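White table top for small stuff: would you do it again?

Started by fouzia_b, 4th July

fouzia_b
Hi all, long time reader, hardly ever post. I need to settle something about table tops before we order more of them. We've had one big plain white table in the back room at Lurcombe since October and I love it. It's the first surface I've ever had where I can find the little bits without patting around for them like I've lost a contact lens. My business partner wants the next two in a mid grey because she reckons white is hard on the eyes after a couple of hours and shows every mark.

We've got loads of small blocks and hollow boxes that live on it, mostly plain colours. The table is a Maltus, the 2,000 mm one, and the next lot would be the same size. Anyone gone from white to grey, or the other way, and been glad of it?

Fouzia Baloch

pegboard_pat
White. Every time. I did a dark charcoal bench once because it looked gorgeous in the showroom, and I lost black screws on it for four years. Never again!

thirdcoat
Going to disagree already, sorry Pat. Charcoal isn't mid grey. I've had a mid grey top for ages and it's the most restful thing to work over, you don't get that bounce off it when the overheads are on. White under bright lights gives me a headache by lunch. Your partner has a point, Fouzia.

pegboard_pat
Then turn a light off mate

thirdcoat
It's a shared workshop, I don't get to choose the lights.

jamila.p
Can you tell us what colours the bits are? It matters more than the table, I think. If half your pieces are grey and you go and buy a grey table you'll be cursing. I sort old games and puzzles for the toy library and our cream pieces vanish on the white table, you'd swear they'd never been in the box.

Also, is it shiny or matte? Shiny white is a different animal altogether.

fouzia_b
Good questions Jamila. Colours are a mix. There's a grey lot, which is exactly my argument against the grey table, and a really strong cobalt blue lot that you could spot from the car park. The grey cube with the square hole in the top is the one I'd worry about most. It's matte, so it doesn't catch the light and give itself away like a glossy thing would. The little blue cup-shaped block I'm not fussed about at all, you could put it on anything.

Same table in both of these, blue one's in the second:

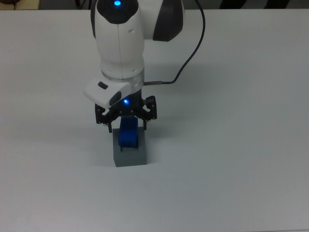
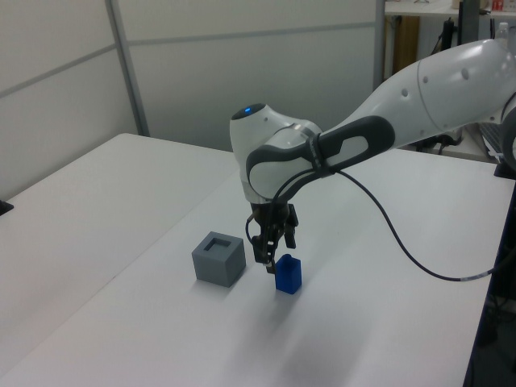 So that's where I'm stuck. If it was all blue I'd let her have her grey and keep the peace, but the grey ones get picked up and put down all day long and I don't want to be squinting for them. We did talk about a mat (grey table, white mat in the middle) but I can't stand a mat, the corners curl and things end up underneath.

jamila.p
OK, with that grey in the mix I'm on your side. Grey cube on a grey top, no thanks. You'd still have the dark inside of the hole to go by, I suppose, but only if it's sitting the right way up.

One thing in favour of white that people forget is shadows. A small block on a pale top gets a soft little shadow beside it and your eye goes straight there. On anything darker you lose that. I noticed it when we moved rooms and I suddenly couldn't find the dice.

thirdcoat
Fair enough on the grey pieces, I hadn't read that bit into it. I'd still look at something between the two. A warm off-white, or one of those very pale stone colours? You keep most of the contrast and it's nicer to sit at. And marks, what are you cleaning it with? Because that's the other half of what your partner said and we've all skated past it.

fouzia_b
Warm water and a drop of dish soap, then a dry cloth. Pen comes off if I get to it the same day. There's one patch near the end where someone cut tape straight on the top with a knife, and I've stopped being cross about it, mostly.

pegboard_pat
Get yourself a tub of Clarnora paste. It won't fix a knife cut but it's brilliant on scuffs. Small dab, damp cloth, don't scrub. One tub has lasted me ages and I'm not a tidy person.

gumnut_8
Don't use any paste on a matte top!! I did that on ours and now there's a shiny circle the size of a dinner plate, right where I sit. You only see it from one side but I see it every single day. Test it underneath first, please.

pegboard_pat
Mine's satin so maybe that's why I got away with it. OK, test it underneath.

jamila.p
Gumnut we have that same circle at the library, from somebody's bright idea with toothpaste.

Fouzia, have you asked whether they'd send you an offcut? When we were choosing I got 4 sample squares in the post for nothing, and I lined the worst pieces up on each one and left them there overnight so I could come in fresh. It was obvious in the morning. I'd been dead set on a pale green and it was horrible.

fouzia_b
Oh that's a good idea, I'll ring them. It's around $100 extra per table to go off the standard white too, which I'd forgotten until I dug the quote out just now. She may come around when she sees that!

thirdcoat
$100 for a colour? Cheeky. If you do get samples, put the pale stone one in the pile for me and tell us how it goes. I'm looking at replacing mine next year and I could be talked into it.

gumnut_8
And check them under your own lights as well, not next to the window. Ours looked lovely by the window.

fouzia_b
Rang them. Samples are coming, one white, one mid grey, one pale stone (for you, thirdcoat) and they threw in a light blue I didn't ask for. I'll put the grey cube on all of them and get her to have a look before I say a word. Will post back here when they turn up.

Jamila Pathirana, is that you from the swap day, by the way? I think I've still got your trolley.

jamila.p
It is, and you have. No hurry, but I'd like it before the next one!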